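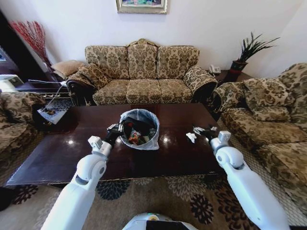
Sofa with patterned upholstery and framed picture.

Progress report: Clollillow (mobile game, location-based)
Prepared for: Kekana, project funding
Prepared by: Mechthild Hämmerli, production lead, Brirus
Date: 25th November

1. Status

The project is in closed testing. The build submitted with this report runs on both supported phone systems and contains the full map layer, the creature catalogue as agreed in March, and the first version of trading. Team battles are not in this build. They were moved to milestone 5 under the change request already signed by both parties.

Overall status is on schedule for the map and catalogue, and behind schedule for trading.

2. Work completed this period

Map layer. The old tile server has been retired. Map data is now stored on the phone for the area around the player and refreshed when the player leaves it. Data use in a normal session has dropped and the map no longer goes blank in the underpass at Lellcombe station, which was the most common complaint from testers there.

Creature catalogue. All 50 creatures are modelled, coloured and animated. Sound is finished for the common and uncommon groups. The rare group uses placeholder calls.

Indoor spawning. Players with limited mobility asked for a way to play from home. A creature can now appear on the floor or on furniture after the camera has found a flat surface. Patterned fabric was a problem for the first version, which placed creatures slightly above the seat or let them slide. The revised method takes more readings before placing anything and is slower on older phones.
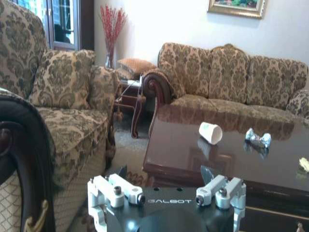

3. Trading

Trading works between two phones in the same room. It fails when one player loses signal after accepting and before the server has confirmed. In that case both players may hold the same creature. The fault has been traced to the order in which the two records are written, and a repair is in review. Trading has been switched off for testers outside Lellcombe until the repair is released.

4. Testing

The Lellcombe group has grown by 20 testers. Reports are now submitted through a form inside the game instead of by email, and each one carries the phone model and build number. The main topics this period were battery use, slow loading after an update, and gyms placed on private driveways. Driveway locations are removed by hand as they are reported. An automatic filter is planned.

5. Budget

Spending is within the approved amount. Server costs were lower than forecast following the map change. Part of the saving has been used for additional sound work, as allowed under the agreement. No new funds are requested.

6. Risks

Battery use remains above target with the camera on.
The trading repair may affect saved data from earlier builds. A backup will be taken before release.
The licence for the street data is due for renewal and terms have not been received.

7. Next period

Release the trading repair and reopen trading to all testers.
Record final calls for the rare group.
Begin milestone 5 with a trial of team battles, limited to 2 teams.
Supply Kekana with a signed build and the updated privacy notice for comment.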